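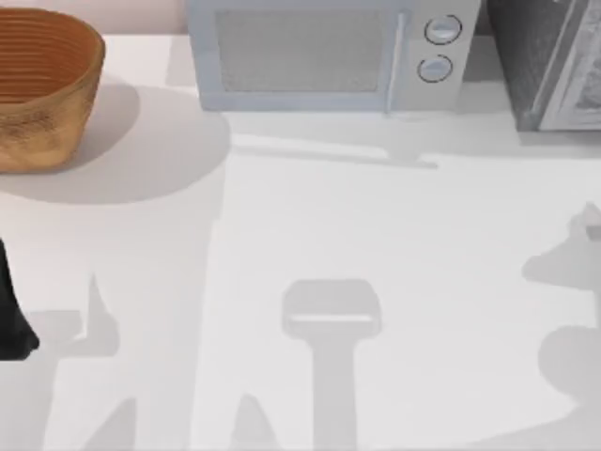
Stinard Kitchen Power Pledge Leaves Plenty Unsaid

08/10/2021
By the Consumer Desk

Search this site Enter keyword Go

Stinard Utilities wants its customers to believe that small changes in the kitchen will take a real bite out of the monthly bill. The company launched its Wiser Kitchen pledge this week, and anyone who signs up gets a booklet, a window sticker and a promise of savings of up to $53 a year.

The words "up to" are doing a lot of work there. Asked how many homes could expect to save the full $53, the company said results would vary. Asked what a typical home might save, it said the same thing again.

The pledge asks households to follow 11 steps. Most will be familiar to anyone who has ever paid a power bill. Put lids on pots. Let leftovers cool before they go in the refrigerator. Use a microwave for small meals instead of heating the whole oven. Unplug the coffee maker when you go to bed. None of this is bad advice, and the microwave tip in particular is sound enough for a single plate of food. But a home that already does most of these things has very little left to gain, and the booklet never says so.

It also has little to say about the things that use the most power. Water heating gets one line. Air conditioning, the reason so many bills in the Nesari Heights area jumped this summer, is not mentioned at all. Stinard said the booklet was meant to cover kitchens only, and that other rooms might follow if the response is good.

The savings figure comes from a trial run last winter in Adeleke County. A summary on the company's website says 34 homes took part. It does not say how they were picked, how large the families were, or whether a mild winter had anything to do with the lower bills. There was no matching group of homes that went on as before, so there is no way to tell how much of the drop came from the pledge and how much would have happened anyway. People who agree to have their power use watched also tend to be more careful with it, at least for a while.

The trial lasted 2 months. To get to a yearly number, the company took the best result from those two months and multiplied it by six. It confirmed this in a written reply to our questions and called the method "a reasonable guide to what is possible." Possible is one thing. Readers can decide for themselves if it belongs in large type on the front of a booklet.

Then there is the matter of timing. Stinard has asked for a rate increase that would start in November if state regulators approve it. For many customers the increase would cost more over a year than the pledge could save them, even at the top figure. The company says the two are not connected and that the pledge was planned long before the rate request was filed. It did not give a date for when planning began, and it declined to say what the campaign cost or whether that money will be recovered through rates.

Signing up is free, but the form asks for more than a name and account number. It wants to know the age of each major appliance, the number of people in the home and whether the customer plans to replace a stove or refrigerator soon. A box near the bottom, already checked, allows Stinard to share the answers with "selected partners." Customers can uncheck it - if they scroll down far enough to find it.

Customers who just want the tips do not need to sign anything. The full list is posted on the utility's website, and paper copies are at its payment office in Nesari Heights. Comments on the rate request go to the state and not to Stinard, and the mailing address is printed on the back of this month's bill.

Last updated: 4:12 p.m.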